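PRESS RELEASE
16/01/2026
For immediate use

Ganstead snow watchers to get their own weather page

Free local forecasts and snow reports, all in one place. Fleveck goes live today after a trial that started in November. Built and run from Ganstead by Vasylyna Shevchuk, who has been blogging on winter storms here for years.

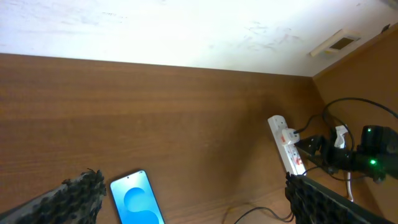
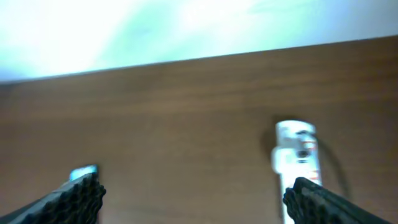 Fleveck takes snow depth reports from the public and puts them on one map next to the radar. Simple idea. Radar often shows snow over the town when very little is reaching the ground, dry air lower down eats it, and people want to know which it is before they set off. Reports go in by phone or computer, no account needed. Measure on something flat and level – a brown tabletop like the one in the second picture would do nicely if you carried it outside – and well clear of walls and hedges. Take 3 readings, send the middle one. Please dont measure drifts.

The trial took in 212 reports, most of them from Ganstead and the Stasiv side of the valley. Ukari was thin, only 2 regular observers up there, and more are badly wanted as it sits higher and turns to snow first.

"I got fed up of guessing," said Vasylyna Shevchuk. "Green blob on the radar, nothing out the window. Then someone up at Ukari says they're digging the car out. I wanted that on a map, not in a comment thread three days later."

Forecasts will be posted each evening while snow is possible, mornings too if it looks lively. Old blog posts are being moved over – some links will be broken for a bit, sorry. The RSS feed adress stays the same.

Target is 100 regular observers by next November. Sign-up is on the Fleveck front page.

Press enquiries: Vasylyna Shevchuk, Fleveck, Ganstead

ENDS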